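Right. A thread about utensil pots, and the claim that moving your spatula from a drawer into a cup on the bench will change your life. I have doubts. Settle in.

1/ It started with one of those kitchen tidying guides. This one came from Prareck and had 20 rules in it. Rule one: "anything you touch daily lives upright." Okay. Says who? My spatula lived flat in a drawer for years and never once complained.

2/ The promise is that you'll save 5 minutes a day. I cook dinner. I reach for a spatula, what, twice? If opening a drawer is costing you 5 minutes a day, the drawer is stuck. Fix the drawer.

3/ Anyway, I'm a sceptic but I'm a fair one, so I gave it a go. Cleared the dark table, shoved it up against the green wall and went looking at what I already own before paying for a "system".

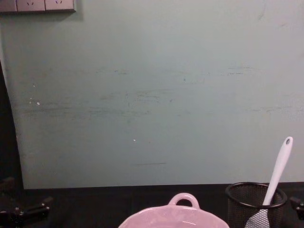
The wall, scuffs and all. Three power points up in the corner, for those who asked.

4/ Yes, I know about the marks. Every guide photographs its pots against a spotless splashback. Mine has a band of grey smudges through the middle and a scratch down low, and I'd bet most of yours do too. Someone will tell me to try a melamine sponge. I've tried a melamine sponge. You get a clean patch and then you have to do the whole wall to match.

5/ While we're here: can we talk about "wipe-clean" as a selling point? Wiped with what, and how often? Erer puts it on nearly everything they sell. A brick is wipe-clean if you're stubborn enough. 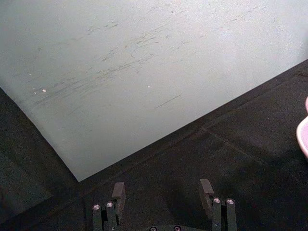

Scuffs and fine scratches on a pale surface. Wipe-clean, they reckon.

6/ Okay, the pots. The fancy option is the Sæther crock, which has a weighted base and a price to match. I looked at it for 7 minutes in the shop on Tuesday and put it back. It's a jar. It's a heavy jar with a nice colour.

7/ The cheap option is a black mesh cup, the sort that holds pens. Rukside flogs the same idea as "kitchen storage". A pen cup with a spatula in it is kitchen storage now. Fine by me.

8/ Third option, which no guide ever mentions: a pot you've already got. I have a pink bowl with two handles that gets used maybe once a month. It can earn its keep between soups.
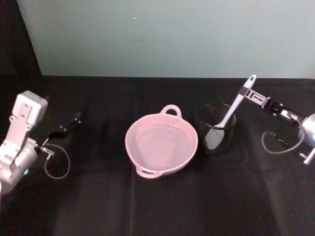
9/ My complaint with mesh is crumbs. Put a spatula in head down and whatever was left on it ends up in the bottom, and then you're scrubbing a cup full of tiny holes. Put it in head up and you're grabbing the end that touches the food. Pick your poison.

10/ The other thing is tipping. A long handle in a light cup has a lot of say over where the cup goes. The guides get around this by filling the thing with a dozen wooden spoons, so now you need a dozen wooden spoons. Funny how that works out for the people selling spoons.

11/ So the pink one should win on paper. Wider mouth, handles to carry it by, and you can see the bottom when you're washing it. Against: it takes up more of the bench, and when you want soup you have to evict everybody first. 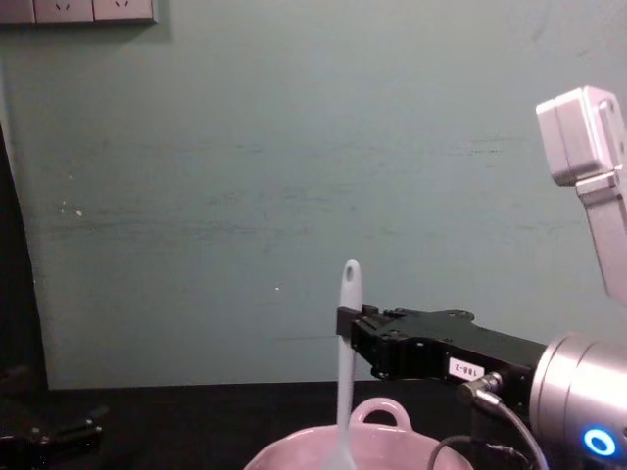 Pale spatula, pink pot. Hanging hole at the top of the handle, for those of you on Team Hook.

12/ Ah yes, Team Hook. My mentions are full of you. The spatula has a hole in the end, so it should hang from a rail, and I should put up a rail. On that wall? After what I've just told you about that wall?

13/ To the person who asked if I'd priced a rail: the post you linked had 700 comments under it and the top one was about the screws pulling out.

14/ Where I've landed, for now. Mesh cup for anything dry, like the pastry brush. Pink pot for the spatula, on trial until the next batch of soup. Sæther crock stays at the shop.

15/ And I'm keeping the drawer. If anyone has timed themselves opening one, with an actual stopwatch, send me your numbers. I'll read replies after tea.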